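SPEAKER NOTES
Lighting retrofits in low-ceiling workrooms: what to measure before you buy anything
Yaneth Quintero, Venberg
Session slot: 40 minutes including questions

Slide 1. Title

Leave up while people sit down. Mention handout is at the back. Start on time; the room is needed again directly after.

Slide 2. Scope

This talk covers general lighting in workrooms with ceilings low enough that the fixture layout shows up on the bench. Warehouses with high bays are a different subject and Jairo Alvarado has it in the next slot. Exit lighting and battery backup are not covered. Code differs by state, so I give no code citations. Ask the local inspector.

Slide 3. The usual request

The request arrives as "it's too dark in there." Write down who said it, where they stand when they work, and what time of day. At Plavstead the complaint came from one bench, in the afternoon. Average light level in that room was fine. The bench faced a west window and the operator was looking into the sky while reading small print on a gray label. More fixtures would have changed nothing. A blind and a turned bench closed the ticket.

Go slowly on this one. People want to get to the fixture slides.

Slide 4. Units, quickly

Lumens: what leaves the fixture.
Lux: what lands on the surface. One lumen per square meter.
Footcandle: one lumen per square foot. Older drawings use these. Multiply by 10.76 to get lux.

Do not spend more than a minute. If anyone asks about candela, take it after.

Slide 5. Taking the grid

Meter on the work plane, not on the floor. If the benches are at three heights, take readings at three heights. Lights on for long enough to settle; old fluorescent tubes are slow in a cold room. Stand back from the meter, dark clothing if possible. Your own shadow is the most common error in the readings I get sent.

Take the full grid twice, once with daylight and once after dark. Subtract to get the daylight share. Keep both sheets. The night set is the one you design to.

Slide 6. Worked numbers, Plavstead room 2

Target at the bench: 1,000 lux for inspection.
Measured after dark, under the row: 692 lux.
Uniformity is the minimum divided by the average. Do this on the board if there is a board.

The gap between 692 and 1,000 is large enough to see on a meter and small enough that most people in the room had stopped noticing. Lamps were old, lenses were yellow. Clean and relamp one fixture first, read again, and then decide. The cleaning step costs a stepladder and an hour.

Slide 7. Obstructions

Pipe, conduit, duct, cable tray. Anything hung below the fixture plane will throw a shadow, and long runs throw long shadows. Drawings rarely show what was added after the building opened. Walk the room with the reflected ceiling plan and a red pen.

Mark:
— every run that crosses under a fixture
— every run that crosses between two fixtures
— anything hanging from the ceiling that is not a light, with its height

White paint on pipe helps a little. It does not fix a fixture mounted directly above the pipe.

Slide 8. Ceiling finish

Ceiling reflectance goes into every layout program as a default, and the default is usually too kind. Corrugated metal decking is worse than flat tile of the same color because the ribs shade one another. Measure it: meter facing the surface, then meter facing out from the same point, divide. Use the measured value. At Quispe the layout had been run with the default and the finished room came in under target in every corner.

Slide 9. Panels against linear

Flat panels: even output, easy to clean, wide light spread, more glare at low angles in a long room.
Linear strips: easier to fit around existing pipe, directional, rows must follow the bench direction or you get stripes.

I have no general preference. In long narrow rooms I start with linear. Mixed types in one room are acceptable if color temperature matches. Check this on site with both fixtures on — the printed value on the box is not enough.

Slide 10. Glare

Sit in the chair. Stand where they stand. The view down the length of the room stacks all the fixtures into one bright band, and a person facing that way for a shift will report headaches and blame the computer screen. Louvers, a lower-output fixture, or turn the bench.

Slide 11. Controls

Zone by task. Rows parallel to the windows get their own switch leg. Occupancy sensors go where they can see a seated person moving only the hands. Husard set a timeout too short and had people waving their arms at the ceiling all through April. It was reset to 19 minutes and the calls stopped.

Label the switches. Plain words, no zone numbers.

Slide 12. Order of work

1. Interview
2. Day grid, night grid
3. Clean and relamp one fixture, reread
4. Mark obstructions
5. Measure reflectance
6. Layout
7. Mock-up of two fixtures over one bench
8. Buy

Step 7 gets cut from budgets. Argue for it. If there is time, tell the Quispe mock-up story; if not, skip.

Slide 13. Questions

Likely ones:
Can a phone be used as a meter? For comparing two spots, yes. For a report, no.
How often to reread? Yearly, same points, same heights.
Do we need to remove the old wiring? Ask the electrician. Not my field.

Leave the last slide up during questions. Spare meter is in the gray case, batteries in the lid pocket. 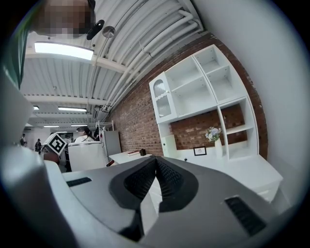 Slide 14. Ceiling light panel, receding fluorescent lights, and a diagonal run of pipe and conduit under white corrugated metal.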